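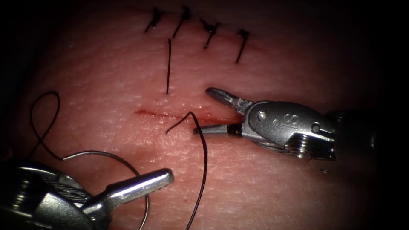 Does a shop that offers free repairs for life mean you will never pay to have your coat mended?

Almost always you will have paid already, at the till, and quite often you will pay again in postage.

I have been reading the small print on lifetime repair promises since my own jacket came back from Multeser in a worse state than it went. Multeser, for those who have been spared the adverts, sells outdoor clothing at prices that used to buy a decent bicycle, and the promise is sewn into every collar: "Mended for life." I sent mine off in the spring with a split under the arm. It came back after 24 days with an iron-on patch over the split, in a blue that was nearly the right blue. The patch lifted at one corner the second time I wore it.

I don't mind a bad repair much. I do mind being told it is a form of virtue. The parcel came with a card thanking me for "choosing to keep", and I noticed the card was heavier than the patch.

The word that does the work in these offers is "life", and hardly anyone asks whose. Multeser's terms say the life of the product. Read on a page and the life of the product is "the period of normal use expected for a garment of its type". Expected by whom is not stated. When I wrote to ask, I was told that each case is looked at individually, a phrase I have come to read as no. Fisbridge, who make rucksacks, are at least plain about it: they will mend a zip or a strap twice, and after that they would like you to buy another rucksack.

Then there is the question of what counts as damage. Wear is excluded nearly everywhere. So are accidents. I have tried to think of a third way for a coat to get a hole in it and I suppose that leaves moths, which are excluded by name at Pacheco.

My friend Valdemar Briem, who ran a mending counter at the back of a dry cleaner's for years, thinks I am being unfair. His view is that any repair scheme is better than none, that people who would have binned a coat now post it off, and that a poor patch can be unpicked and done again. He also says the free schemes taught his customers to expect a torn lining sorted for nothing. He holds both opinions quite comfortably. I only really agree with the second.

What a lining costs to put right is the time of a person who knows how. There isn't a clever way round it. You can buy the thread for next to nothing and the needle for less, and then somebody has to sit under a good lamp for most of an afternoon. A company that says it does this for free, for everybody, for ever, is either charging for it up front or not doing it. Kustura's brochure boasts of more than 3000 garments "given a second story" last year. It doesn't say how many were turned away, and it doesn't say how many they sold. Without those two figures I can't tell whether I am looking at a workshop or a window display.

I will grant that some of the people doing the work are very good. The darn on my sister's Kustura jumper is lovelier than the jumper. But she waited 3 months for it, through the only part of the year when she might have worn the thing, and by then she had bought another one. From Kustura, as it happens, with the voucher they sent to say sorry for the delay.

If the makers meant it, I think the offers would look duller. A price list for common jobs, on the website, with the usual wait next to each. Spare buttons and zips sold to anyone who asks, including the mender down the road. Seams with enough cloth left in them to be taken in and let out, as my mother's skirts had. None of that fits inside a collar, and none of it asks me to feel grateful.

The jacket is with Valdemar now. He has unpicked the patch and says the cloth beneath is sound, and he has quoted me a price, in pencil, on the back of the Multeser card.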